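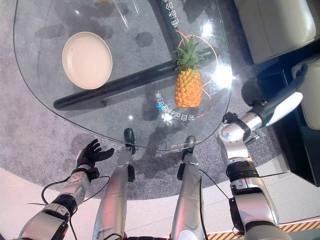

Tegwen Parry wrote to me after my last post to say that she had never managed a psalm a day for longer than a fortnight, and that I made it sound easier than it is. She said she gets to the long ones, loses her place, and then feels too guilty to pick it up again. Was there any harm, she wondered, in just saying the same short one every night?

I don't think there is. I wrote back and told her so, and then thought I had better put it down properly.

I started on the psalms in February, using the old pocket psalter my aunt left me. It divides them over the month, morning and evening, and I followed that as well as I could. Psalm 78 falls on the fifteenth evening and I have yet to get through it without my mind going to the shopping. Psalm 119 is spread over several days, and that helps. I have missed plenty of evenings. When I miss one I don't go back for it. I go on to whatever is set for the day I'm in, and this has kept me going more than anything else. 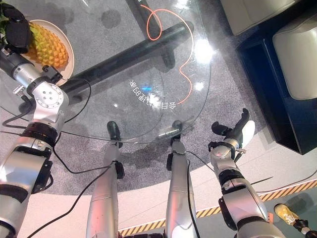 The psalms I find hardest are the angry ones. Our old minister used to leave out the last verses of 137 and I can see why, but I have stopped skipping them at home. Somebody prayed those words and meant them, and they were kept. Then a few pages on you get to the 148th, with its fruitful trees and all cedars, and everything made is told to praise God, right down to the creeping things. I said that one slowly this week and tried to put ordinary things in it, such as a pineapple on a plate, with that diamond pattern all over its skin. I found it easier to be thankful for that than for dragons and all deeps.

I asked at Bible study on Wednesday how other people manage. Two of them read aloud, even when they are alone in the house. One sings, to the old chants, and says she can't remember the words any other way. Another has the whole of Psalm 121 by heart from school and says it on the bus. He has never owned a psalter and doesn't feel the lack.

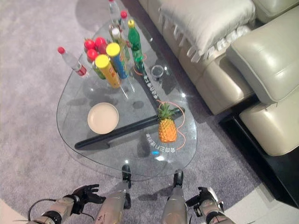
So there are many ways of going about it, and reading straight through is only one. I tried reading aloud for a few nights afterwards. It slows me down and I notice the repeats, where the second half of a verse says the first half over again in other words. I used to hurry past those. Now I stop for a breath in the middle, as we do in church.

Tegwen has settled on Psalm 4 for the time being, last thing before the light goes off. It has eight verses and ends with lying down in peace. I shall carry on with the monthly round until Advent and see how I feel about 78 by then.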